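The grip that wouldn't let go

17/09/2021

I promised a few of you I'd write up what happened with the gripper, and then I put it off for ages, partly from laziness and partly from embarrassment. So get yourself a cup of something, this may ramble a bit.

If you've been reading a while, you'll know I've been teaching the arm (we call it Arine, after the software project it runs on) to pick up ordinary household stuff. Soft things, floppy things, things with hinges. It had done 400 picks with blocks and cups and I was feeling very pleased with myself, so I moved on to headphones, which are a wonderful kind of awful. They fold, they slide, and the part that looks like a handle is padded and gives way when you squeeze it.

On the 90th headphone pick, the fingers closed on the band and just kept closing. The arm was supposed to stop when it felt resistance. The padding gave so gently that the force reading never jumped the way it does with a cup, so the software went on believing it had hold of nothing and squeezed harder. I hit the stop button, and that's where I learned my second lesson of the evening: my stop button cut the power, and with the power cut, the fingers stayed locked exactly where they were. I stood there like a fool, tugging at a headband.

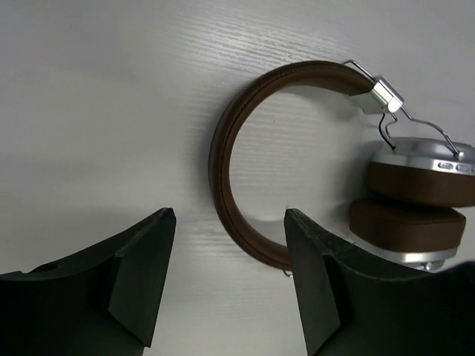 Fingers open, brown headband nearer the right one.

I did get it loose in the end, with a hex key and some language I won't repeat. The headband survived with a dent. My thumb got a pinch while I was at it, nothing serious, but it made me think hard about what would have happened with my whole hand in there.

The fix came in two parts. First, the software now checks how far the fingers have traveled as well as how hard they're pushing, and if they go past the width I've set for an object, they stop and back off. Second, there's a release lever on the side of the gripper now, so I can open it by hand with the power off. The folks at the Drusdale workshop had been telling me to fit one since last October, and yes, they've been very gracious about being right.

I've put it through 700 cycles on a piece of pipe foam since then and the travel check has caught every squeeze I set up for it. I'd like to see 2,000 before I call it good and take it along to the open evening at Bickerstaff, where there will be children and curious fingers everywhere.

If you've got a gripper at home, go and switch it off mid-squeeze tonight, with a sponge in it, and see what it does. And do write and tell me, I love getting your letters!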